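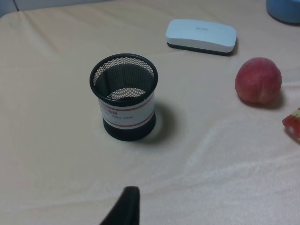

Gripper stops short of mesh pencil holder and reports "grasp complete"

Posted in: Arms and grippers > Faults
Asked by plastora_bench, February 19, 2026

Tabletop pick task, two-finger gripper, wrist camera with stereo depth. Target is the black wire mesh holder. The other objects on the cloth, including the apple and the white case, pick without trouble. On the holder the fingers close early on air, the controller reports success and the arm lifts with nothing in it. Out of 70 attempts it did this 53 times. Recalibrated hand-eye twice, no change. Firmware is current. Where should I look next?

3 replies

Aditz
Depth is unreliable on open mesh. Some rays hit the near wall, some pass through to the far wall or the cloth, and the matcher can lock onto the wrong row of a repeating pattern. Plot the depth over the holder only. If you get two or more clusters, that is your fault. Take the grasp height from the paper label or the solid base band and mask the mesh out.

lendus349
had the same thing, put tape round mine and it went away

Ó Súilleabháin
The false success is a separate fault and the more serious one. Your controller is probably treating "fingers stopped moving" as "object held". Check final finger width against a minimum and fail the grasp below it. I use 5 mm. Also set a force limit on the downward move before you change the grasp height. If the new estimate is low, a fingertip will be driven into the table. Test at reduced speed with the stop button in reach.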